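From: Jingyi Tian
To: home-automation list
Date: 1/13/23
Subject: Re: Are we there yet with kitchen chores?

> I keep seeing the clips of arms pouring juice and folding towels, and
> my sister asked me point blank whether she should wait a year before
> redoing her kitchen. I told her I'd ask the list. Is anybody close to
> putting away a drainer full of utensils in a regular home, with no
> tape on the floor and no engineer standing by?

Oh, please tell your sister to go ahead and redo her kitchen! I say that as somebody who has rooted for this stuff for years (and who still has an Urio floor mop in the closet, poor thing, waiting for a part).

I'd split the question in two, because the pouring clips and the drainer are such different animals. Moving one known object from one known spot to another is in decent shape. When I sat in on the Brokotberg trials last May, their arm did 1276 single picks of a plastic cup and got 1175 of them, and I was pretty impressed until they swapped the cup for a basket of mixed utensils. Then it was 290 good ones out of 688, and plenty of those took long enough that I could have done the whole basket by hand and put the kettle on.

The trouble is mostly that utensils are skinny and smooth and lie across each other any old way. Take a perforated basket with wooden chopsticks poking out at different angles, and a light blue spoon or spatula held upright in a gripper's padded jaws. The big rounded head is easy to find. The thin handle is the part you need to hold, and it can twist in the grip as soon as the head touches anything.
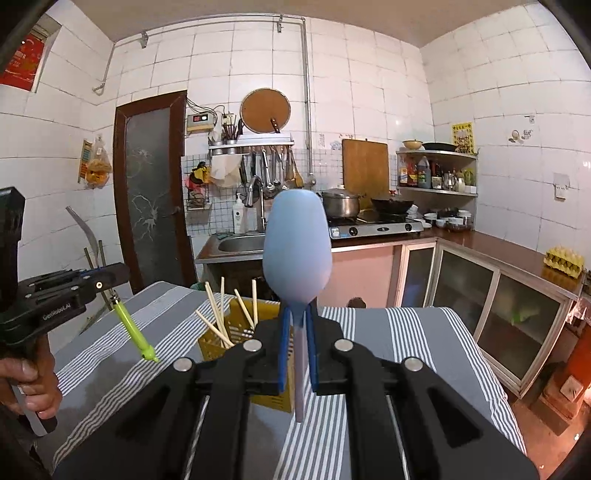 1. What I'd believe today

Picking up one utensil at a time with a person guiding the gripper, yes, happily. Sorting long things from short things on a clear counter, mostly. The Jalter folks say they can also hang a ladle back on a rail, and I have no reason to doubt them, but I'd like to see it with a second ladle hanging right next to it.

2. What I'd wait for

Chopsticks in pairs, anything near a stove, and lids. Also patterned or striped tablecloths, which gave the Imitov camera fits when we tried it at my aunt's place. She was very gracious and fed us all lunch.

If your sister wants to plan ahead anyway, a bit of open counter and a spare outlet at elbow height won't hurt, and she'll like having them for the toaster.

Has anyone else on the list tried the mixed basket test at home? I'd love to compare numbers, even bad ones.

Warmly,
Jingyi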